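Clindora Residence Services
Housekeeping and Linen Support

Ticket subject: Fitted sheet does not stay flat; clothing left on bed and desk
Location: Bretport building, furnished bedroom, wall-mounted desk type
Opened: March 30, 2025
Priority: Standard
Status: Awaiting confirmation from resident

1. Reported issue

The resident reports that the beige fitted sheet supplied with the room gathers toward the wall side of the mattress during use. The resident further reports that the bed is the only flat surface available for folding laundry, as the desk is normally in use for storage. The sheet was supplied in January as part of the Skuvia linen set and has been laundered 8 times according to the linen record.

2. Initial assessment

The following causes were considered:

Sheet issued in the wrong size. Ruled out. The size label matches the mattress on the inventory list.

Elastic worn. Partly confirmed. The elastic on one long side recovers more slowly than that on the other.

Sheet fitted in the wrong order. Considered likely. Previous tickets from the Bretport building show the same result when both corners at the near side are fitted first.

3. Actions requested of the resident

Remove all clothing from the bed before adjusting the sheet. Garments are to be folded or hung, and are not to be left on the mattress overnight.

Fit the two corners nearest the wall first, then pull the sheet toward the open side of the bed.

Clear the desk of bags and loose cloth so that it may be used for folding. The stool may remain under the desk.

4. Room record

Items noted: blue cloth, desk contents, condition of sheet.

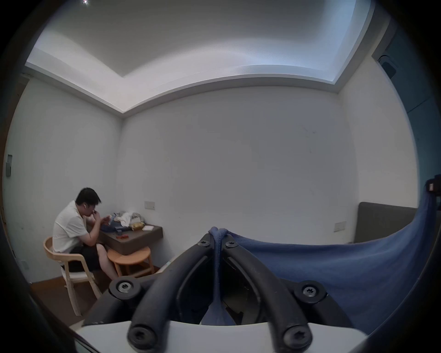
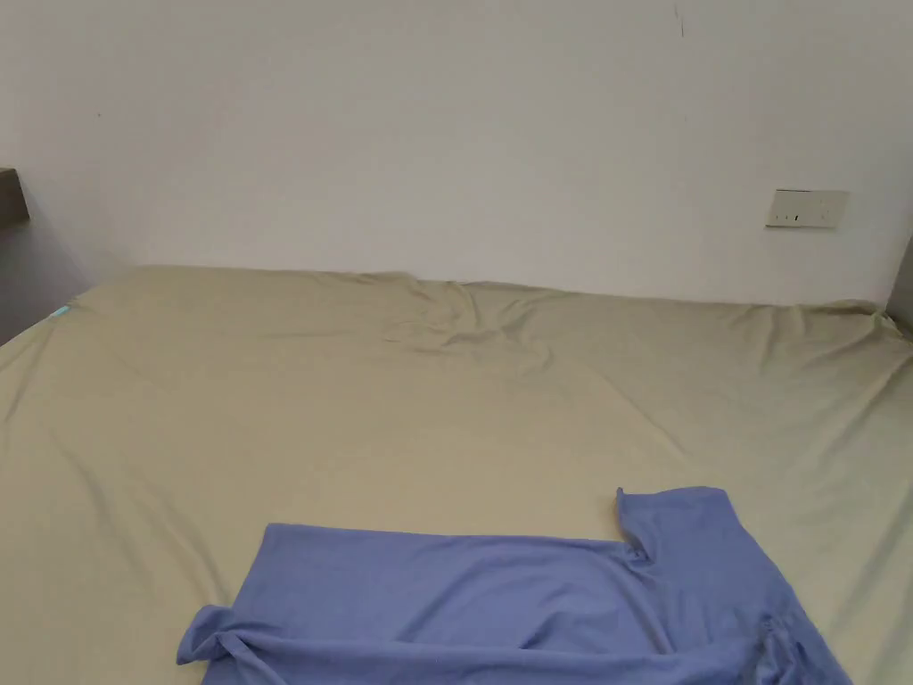
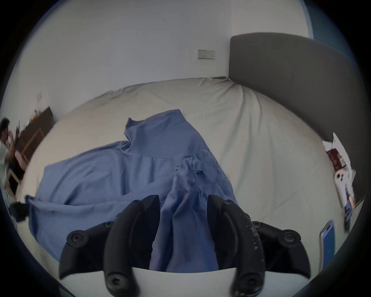 5. Findings

The sheet is smooth over much of its surface, with loose ripples toward the back, near the wall. This is consistent with the fault as reported. A blue T-shirt was on the bed and had not been fully folded. The desk held a blue bag, white cloth and a yellow package. No fault is recorded against the desk, the chair or the headboard.

6. Resolution

A replacement sheet has been requested from the Căpraru laundry depot. Delivery is expected within 5 working days. The resident is asked to keep the present sheet in use until then and to return it unfolded in the linen bag provided.

If the replacement gathers in the same manner, the resident should reply to this ticket within 7 days of delivery. A set of 2 under-mattress straps will then be issued at no charge.

7. Ticket history

Ticket received and assigned to Linen Support.
Linen record checked.
Fitting instructions sent to resident.
Replacement requested.
Reply from resident pending.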